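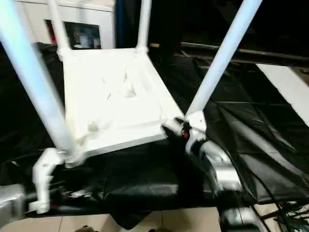

Section 2: Working out what to buy before you set up

I wrote this part of the guide for the Nivmont two-arm bench after doing my own budget back to front, so please read it with a pencil in hand. The job I had in mind was handling light plastic furniture – chairs mostly – and the steps below follow that. If your parts are smaller you can skip step 3.

1. Pick your most awkward part and plan around that one. Mine is a white plastic chair turned upside down, with one gripper on a leg and the other on a corner of the seat. It weighs next to nothing, but it's big, and those four legs want a lot of clear air above the bench.

2. Write down every place you'd want to hold it. Round legs and a raised seat rim are quite different things to grab, and the fingers that suit one may be hopeless on the other. I'd budget for 2 sets of fingers from the start (the Kultberg ones come as a pair, so check you aren't ordering double).

3. Measure the part at its widest, tilted as well as flat. Add your elbow room, then look at the reach table in Section 4. I bought a bench that fitted the chair flat and had to swap it in April, carriage at my own expense!

4. Price the arms and the bench together. My quote from Janditz came to £3,685 for the bench, mounts and guarding, with the arms on a separate sheet. Ask for both sheets on the same day, as the prices are only held for a short while.

5. Now add the dull stuff. Fingers, spare pads and cable clips came to £648 for me, and I'd put down nothing at all for them.

6. Set aside £100 for bench coverings. A black sheet makes a white part lovely and easy to pick out, but it does crease, so buy enough to replace it when the folds get silly.

Note: Afolabi stands are sold without feet. The feet are on page two of their order form, right at the bottom, and I missed them twice.

Caution: leave room in the plan for cable runs. Cables on the floor near an arm's base are a trip hazard, and covered trunking costs far less if it's ordered with the bench.

Caution: don't order guarding until step 3 is finished. Panels are cut to size and can't be sent back.

Once you've got your totals, copy them into the order sheet at the back and carry on to Section 3, Clearing the floor space.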